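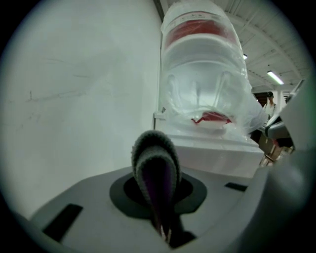

Progress report to the Ondora Fund: weed control and replanting, Stirgate Creek reserve
Period to the end of November
Prepared by Nilmini Siddiqui

Work done

We treated lantana on 16 hectares of the gully, on both banks as far as the lower falls. The grant application promised the whole gully by now. I thought that was optimistic when we signed it and I still do.

Regrowth

Contractor Premholm reports "excellent knockdown". Brown leaves in the month after spraying don't tell us much. Khải Ung went back to four of the treated plots and found lantana shooting from the base in two of them. I would hold off quoting any success rate until the plots have been through a wet summer.

Replanting

Almost all the lilly pilly and sandpaper fig tubestock is in the ground. Wallabies have been at the unguarded rows near the Prydderch track. Llinos Ifans wants more guards, and I agree, although the last lot blew into the creek.

Fauna claims

The draft newsletter said logrunners had "returned" to the reserve. Consuelo Vidal heard a pair at dawn. We have no earlier survey to compare that with, so the line has been taken out.

Money

Spending is under budget, mainly through delayed work. Please don't read it as a saving. We ask to carry the balance over to the next period, and Miyuki Fukuda will send the revised schedule separately.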